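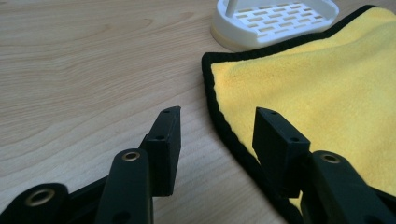

A hand-held gripper, a yellow towel and a white soap dish on a wooden table.

What Does It Cost to Teach a Robot to Fold?

A robot does not know how to pick up a towel. One way to teach it is to let people do the job first, using grippers like the ones a robot has. The movements are recorded, and a computer studies them.

Before any of that starts, somebody has to make a budget. A budget is a list of what you need and what each item costs.

Take the Plorndale workshop. Its budget for the year is $2,566. The plan has three parts.

Grippers: $1,534 for a pair. Each gripper has two fingers that open and close. Towels are soft and change shape, so one gripper is often not enough.

Table and lights: $379. The table must be steady and the light even.

Small items: $39. This pays for towels, tape and a dish or two. Cheap things still go on the list.

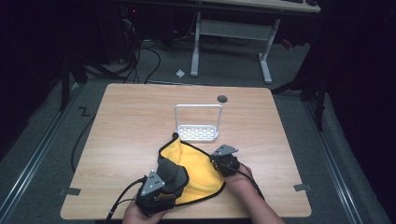
Add the three parts and you get $1,952. Subtract that from $2,566 and $614 is left. The workshop keeps this money for repairs. Fingers wear down, cables break and screws get lost. Money kept for problems is called a reserve.

Planners also think about time. If a part is ordered in February and takes six weeks to arrive, work that needs the part cannot begin until spring. The order date goes in the plan next to the price.

Some costs are easy to miss:
Electricity
Space to store the recordings
Spare cables
Shipping

Try it yourself. Choose a job for a robot, such as sorting socks. Write down every item the job needs, find each price and add them up. Then decide how much to keep in reserve.

Words to know
Budget: a plan for spending money.
Gripper: a tool that holds things, as a hand does.
Reserve: money set aside for later.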